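Kathleen Cronin and Yurani Puma
Feb 13, 2018

# Cable Strain and Connector Seating on a Small Control Board

## 1. Purpose

This report covers the second part of our wiring project. In the first part we drew the schematic for the Hena control board and chose the wire. In this part we looked at what happens to the wires between the board and a round metal connector when the connector is moved, turned, or pulled. The Hena board is meant to go inside the Kimholm pump housing, where the connector is mounted in the wall and the board sits on the floor of the housing. The wires between them have to be long enough to assemble and short enough not to get pinched by the lid.

## 2. Background

The first Kimholm housing had a direct-soldered cable. It was replaced because the board could not be taken out without cutting the wires. The current design uses plugs on the board side, so the wires and the connector can be removed as one piece. We call this piece the pigtail in the rest of the report.

A pigtail can fail in three places:

- at the solder cups inside the metal connector
- at the crimps in the board plug
- somewhere along the wire, usually near a bend

Our course notes say that most failures happen at the crimps. Our own results in Section 5 agree with this only in part.

## 3. Setup

The work was done on a white table with nothing conductive under the board. The board was not screwed down. We raised it on a plastic container so that the wires could hang below the board edge, as they do in the housing.

A multimeter in continuity mode was clipped to one conductor at a time. The connector end was then moved to a set position and held there while the reading was taken. Positions were marked on a paper template made from the housing drawing. The template was taken away before the handling trials, where we only cared about how the wires lay.

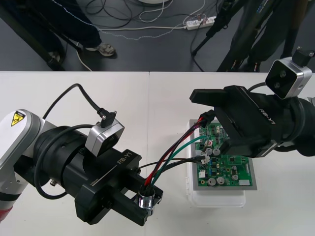

Wires of different thickness do not bend the same way. The thicker ones set the shape of the bundle and the thin ones follow it, so a thin lead that is slightly too short carries load that it was never meant to carry. We had not allowed for this in the schematic, where every conductor in the pigtail was listed at the same length. The thin leads go to their own small plugs and take a different path across the board, and they need extra slack for it.

## 4. Method

Each pigtail was tested in this order:

1. Check continuity on all conductors with the pigtail at rest.
2. Move the connector to the mounted position and check again.
3. Turn the connector 30 degrees each way and check at both ends of the turn.
4. Pull the connector straight back until the wires are taut, hold, and check.
5. Unplug the board end, look at the crimps under the magnifier, and plug it back in.

Steps 2 to 4 were repeated 5 times per pigtail. We tested 6 pigtails. Four were made by us with the Koller hand crimper and two came ready-made from Ospina.

A pigtail was marked as failed if any conductor read open in any position, even if it came back when the connector was moved again.

## 5. Results

Two of the six pigtails failed. Both were ours.

| Pigtail | Source | Result | Where |
|---|---|---|---|
| A | ours | pass | |
| B | ours | fail at turn | crimp |
| C | ours | pass | |
| D | ours | fail at pull | solder cup |
| E | Ospina | pass | |
| F | Ospina | pass | |

Pigtail B read open on one thin lead at the clockwise end of the turn. Under the magnifier the crimp had closed on the insulation and only a few strands were held. It was cut off and crimped again, and then passed the full sequence.

Pigtail D opened at the connector. The joint looked dull and the wire could be moved in the cup. The heat shrink had hidden it, and it had passed step 1 with a normal reading. We have since changed our build sheet so that the joints are checked before the heat shrink goes on.

## 6. Discussion

Step 1 alone would have passed all six pigtails. The course checklist (form 1523) only asks for a continuity check at rest, and we suggest adding the turn and the pull to it.

The turn was hard to repeat by the same amount. The connector shell is smooth and round, and without a flat to line up with the template the angle had to be judged from a pen mark. A clamp with a pointer would be better.

Six pigtails is a small number, and we did not test with current flowing. A joint that reads fine on a meter can still heat up under load.

## 7. Remaining work

- Build four new pigtails with longer thin leads.
- Repeat steps 1 to 5 with the board mounted in the housing and the lid on.
- Run a load test in April, when the bench supply is free.
- Update the schematic with separate lengths for each conductor.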